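Updated house rules for demonstration recording

The second edition of the Wiltham recording rules takes effect in May. It replaces the four-page sheet that has been taped up in the recording room since the Leninix trials, and it applies to everyone who records manipulation demonstrations at the site, including visiting staff from Grondari and Leclerc.

Most of the changes concern small loose items: beans, rings, beads, screws and anything else that is handled by the heap. Of the 3098 demonstrations reviewed over the winter, 451 were set aside before training. The most common cause was a poorly defined start or finish. One person stopped when the container looked full, another when the source looked empty, and the two sets could not be used together.

Lieven Cuypers, who edited the rules, said the old sheet told people what to pick up but left out when to stop. "We had 200 good recordings of a pour and no agreement on what a finished pour was," he said.

The main points of the new edition are as follows.

Write the end state down before the first take. It goes on the task card in one sentence, and the operator reads it aloud at the start of the session.

Keep the table clear outside the working area. Lids, spare containers and tools that belong to the task may stay, but they must be listed on the card. Anything else goes on the cart.

Check straps and cables before each block. Wrist and forearm straps should be snug without marking the skin. Cables must have enough slack for a full reach and must not cross the area where items are poured or picked.

Inspect finger pads every 1000 cycles, or sooner if items start to slip. Worn grip texture changes how hard an operator squeezes, and that shows up in the data. 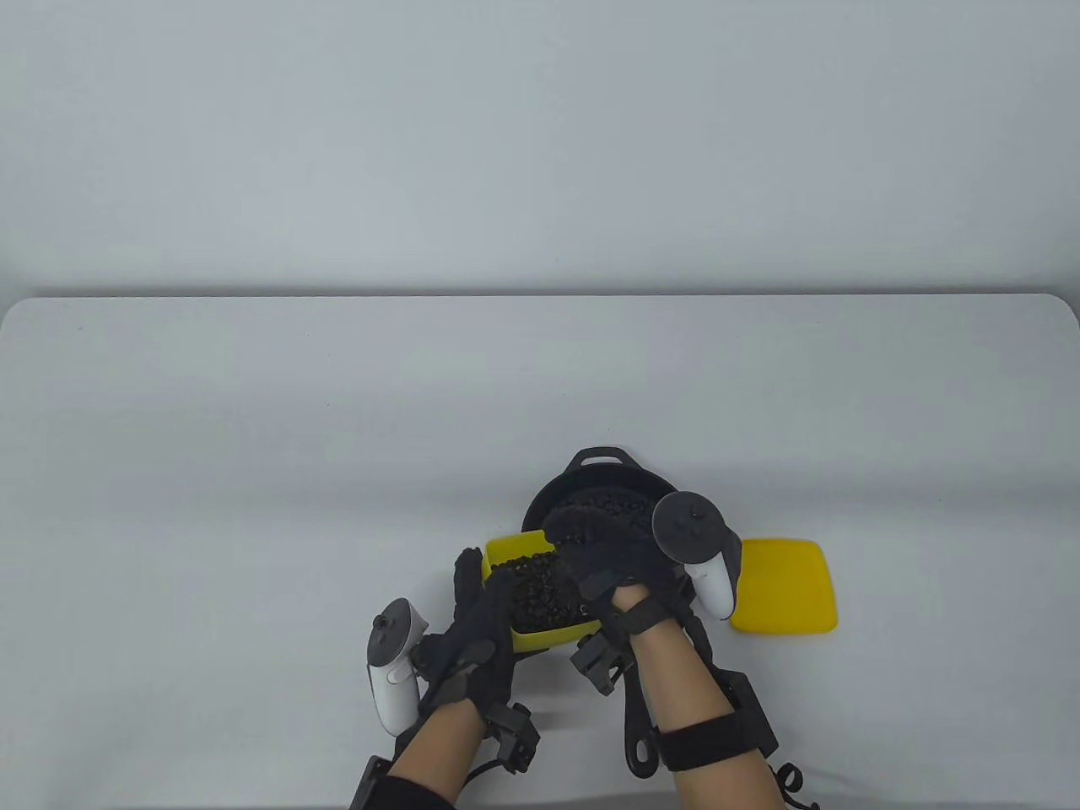
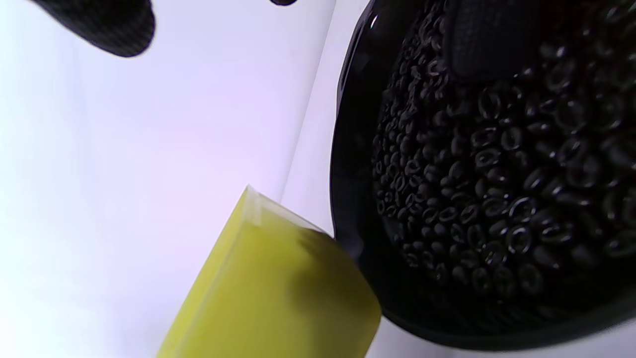
Small-item handling: dark beans with tracked gloves (first picture) and black rings with a hand-held gripper (second picture).

Gloves and hand-held grippers are now covered by the same rules, with two exceptions. Glove operators must take a break after every 20 minutes of recording. The old limit was 30, and several people reported sore wrists before they reached it. Gripper operators may go to 30 minutes but have to change hands or stop if they notice their grip tightening.

Spills are handled differently too. Under the old sheet, a take with a dropped item was deleted. It will now be kept and tagged "spill," as long as the operator carries on at normal speed and does not reach outside the working area to recover the item. Anything on the floor is picked up between takes — never during one.

Dark items in dark containers get a section of their own. Reviewers found these takes hard to judge from the video, and the rules now ask for even light and a short still view of the contents at the end of each take. Two seconds is enough.

Task cards in the old format will be accepted until the end of the month. Blank copies of the new card are in the tray by the recording room door, and comments on the wording should go to Lieven before the next review.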